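Two pairs of wired headphones, one hopeless knot. How do you store yours?

Posted by Thoa Lại, March 17, 2022

Hello all! I've gone back to wired headphones and I'm loving it (no charging, no pairing, you plug them in and off you go), but the cables are driving me up the wall. I have two white pairs. One is a big Badel set with thick grey cushions and a wide band, and the other is a smaller, lighter pair I use for calls. They live in the same drawer, and every single time I pull one out the other comes with it.

I've tried winding the cord round the headband, which looks lovely for a day and then slides off. I've also tried winding it round my hand, and when I let it go it twists itself up like a corkscrew. Is there a proper way to do this? And does wrapping it tightly do any harm? The big pair was a present and I'd like it to last!

Loan Triệu

Oh, I love this question, I went through exactly the same thing! The trick that changed it all for me is the over-under coil, the one sound people use on long stage cables. It works just as well on a thin headphone cord once you get the feel of it.

Before you start, get both pairs out of the drawer and on to a table with plenty of room. Don't pull at the knot. Find the plug on one of them and work backwards from there, easing each loop open with your fingertips, and leave the other pair completely alone until the first one is free.

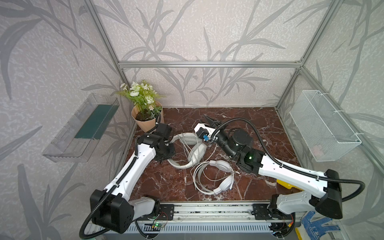
Once a cord is free, hold it up by the headphone end and let the plug hang down for a bit. It will spin, and that's the old twist coming out. Then make your first loop the ordinary way, with a loop no smaller than your palm. For the second loop, turn your wrist so the cable goes under and the loop flips the other way. Carry on like that, over, under, over, under, until you have a hand's width of cord left at the plug. Close it with a soft hook-and-loop tie. Mine came in a pack of 10 from Bretell and I still have most of them.

As for tight wrapping, yes, please stop! The weak spots are where the cord goes into the ear cup and where it meets the plug. If you wind it hard round the headband you bend it sharply right at the cup. Leave the first few centimetres slack and let the coil hang free.

And separate homes for the two pairs if you can manage it. I put a hook on the side of my desk for the big ones and keep the little ones in a drawstring bag. Coming up to 3 years without a knot!

Hà

just shove them in separate sandwich bags. works fine

Thoa Lại

Loan, thank you so much, I did the big pair at lunch and it took me three goes to get the wrist turn but it's sitting in a perfect flat coil now! Hook is going up this evening. Hà, I've bagged the small pair for the time being, so you both win.

Loan Triệu

Hooray! The wrist turn gets quicker, I do it while I'm talking now. If a loop ever leaves you with a little knot when you pull the cord out, the plug has gone through the middle of the coil, so take it back out the same way before you tug.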